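Kartha Community Hall: Hire FAQ

Who do I contact to book?
Call or write to Morag Tennant at the hall office. Bookings for November open in spring and the Saturdays go first.

What is the minimum hire?
Two hours. Setting up and clearing away count as part of your time, so book enough for both.

Can we decorate the walls?
Tape and tacks are not allowed on the plaster, which dates from 1834 and marks easily. Hang a cloth and pin your letters or banners to that. Dark fabric makes bright colors easier to read from the back rows.
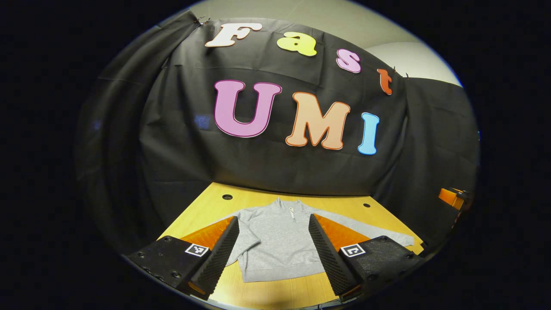 2 min read

Is there a kitchen?
Yes, with a stove, a fridge and a sink. Bring your own dish towels. Cups and plates can be hired from Stitora if you need more than we have in the cupboards.

Can we bring in food?
Yes. You can use any caterer. Trash goes home with you or into the bins behind the side door.

How late can we stay?
Music stops at 10 p.m. The building has to be locked an hour later.

Where do guests park?
There are three spaces by the entrance, kept for disabled visitors and unloading. Everyone else should use the Irnden Road lot.

What if we cancel?
The deposit is returned if you give us ten days' notice. Send cancellations in writing to Elspeth Galbraith.

Page last updated Sunday, April 1, 2018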